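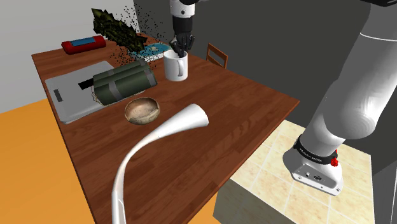
Simulación de la mesa: la mano con los dedos dentro de la taza.

Inicio | Taller | Brazos | Simulación | Contacto

Probar el agarre en simulación antes de montar el brazo

Por Etelka Kun

En el taller compartido de Gravness montamos el brazo en enero. Antes de atornillar la base pasamos varias tardes con la mesa simulada, y de ahí salen estos pasos. El proyecto se llama Kesik y la mano tiene varios dedos, así que las poses de pinza simple no sirven tal cual.

1. Coloca la base. En nuestra escena va sobre un soporte aparte, revestido de baldosas claras y más bajo que el tablero. Mide la altura real de tu soporte y cópiala. Un error de 6 mm basta para que los dedos toquen el fondo de la taza.

2. Añade los objetos. Empieza con la taza de pie cerca del borde más alejado. Después pon lo que suele haber en una mesa de casa: un portátil cerrado, un plato, un cuenco, una lámpara de cuello curvo. Con la mesa despejada casi cualquier trayectoria sale bien y no aprendes nada.

3. Deja caer los objetos y espera. Nosotros dejamos correr 200 pasos de física con el brazo quieto. Si algo sigue en el aire o se deshace en trozos, como la planta verde a la izquierda de la taza, con todas esas partículas negras alrededor, revisa la malla de colisión. Suele haber piezas que se solapan o una maceta demasiado fina. Simplifica la malla y vuelve a empezar desde el paso 2.

4. Define la pose previa. La muñeca baja desde arriba, en vertical, con la mano abierta. Guarda la pose con nombre; la nuestra es taza_838.

5. Cierra los dedos poco a poco, en 4 tramos, y anota la fuerza de contacto de cada uno. Para agarrar por dentro, los dedos entran juntos y se separan contra la pared. Para agarrar por fuera, comprueba el lado del asa.

6. Repite moviendo la taza unos centímetros. Cuando el agarre aguante en todas las posiciones, pasa la trayectoria al brazo real a velocidad reducida y con la parada de emergencia a mano.

Los archivos de la escena están en la carpeta Fanside del servidor del taller.

Compartido 6 veces · 4 comentarios

Usamos cookies propias para recordar tus preferencias. Aceptar | Configurar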